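Breakfast Table Display: What Goes Where, and What We Still Need

The breakfast table is up for the summer and will stay in place through September. It is the light wooden table with the black cloth hung behind it, and it replaces the bookshelf display that ran over the winter. Jonalyn Dizon put the small items together from the kitchen cupboard at the Basham building and from two boxes that came over when the Humeck rooms closed.

The table is for practicing ordinary kitchen handling: picking up a cup, setting it on a saucer, putting a glass on a coaster, folding a towel and laying it flat. Anyone signed up for the household skills hour can use it. Please read the notes below before your slot, even if you used the old setup, as several of the items are new and a couple of them chip easily.

The toaster stays at the back of the table. It is a two-slot SUPOR in cream white, with the lever on the front and the knob at the bottom. If you need it out of the way, slide it by the base and leave the cord on the table behind it. Do not let the cord hang over the edge. The last toaster went that way and took a plate with it.

The towel is the blue quilted one. Fold it and lay it to the left of the toaster, long side facing you. The tag can stay on. Somebody has asked twice whether it should be cut off, and the answer is no, as it has the washing instructions.
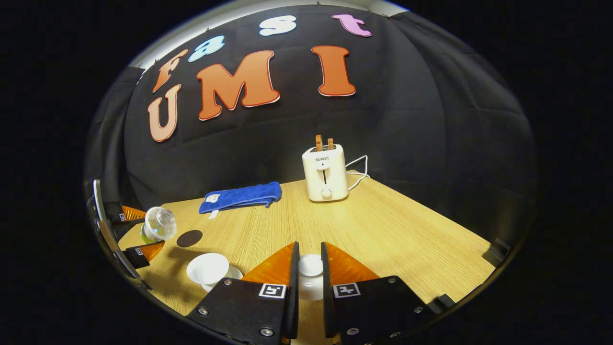 The breakfast table with the toaster, blue towel, glass cup, coaster, and teacup.

Glass and coaster. There is one clear glass cup and one round dark brown coaster, and they live on the left side of the table. A common exercise is to start with the glass on its side, stand it up, and set it on the coaster. Go slowly with the last inch. We bought 11 of these glasses from Grabowska in the spring and are down to nine. The spares are in the lower cupboard, wrapped in newspaper. If you break one, sweep up first, then write it on the sheet inside the cupboard door.

Teacup and saucer. Both are white and they go together near the front. The cup should finish level on the saucer. If it sits at an angle, lift it clear and set it down again. Pushing it around on the saucer scratches the glaze, and the saucers from the Humeck boxes are already marked from years of that. Replacements from Esodetti are a slightly different size and do not fit the older cups, so keep the sets together when you wash up.

Letters. Several people have asked about the big cut-out letters pinned to the cloth. They read "fast" on the top row and "UMI" below. Please leave them where they are. The pins go through the fabric only and will not hold up to being moved around. If a letter comes loose, put it in the drawer with its pin and tell Suleiman Ekwueme, who will put it back up.

Washing up. Cups, saucers, and glasses are washed by hand at the end of the day and left on the rack overnight. The towel goes in the laundry bag when it needs it, and there is a second one in the linen drawer. Wipe the table with a damp cloth. Do not use the spray cleaner that is kept under the sink. It left pale rings on the wood of the old table and we would like to avoid a repeat.

Slots. There are 13 slots a week, each 40 minutes long. Two of them are kept open for people who have not used the table before. Put your name on the sign-up sheet by the door, and cross it off if you are not coming. The sheet for June 2025 is nearly full, but the evening slots usually have room.

Things we could use:

A second round coaster, dark if possible
A small bread plate, plain
Teaspoons, any pattern
A shallow tray with handles
Clean newspaper for wrapping glasses

Used items are fine as long as there are no cracks. Leave them in the crate outside Suleiman's office with your name on a slip of paper so we know whom to thank. We do not need any more mugs.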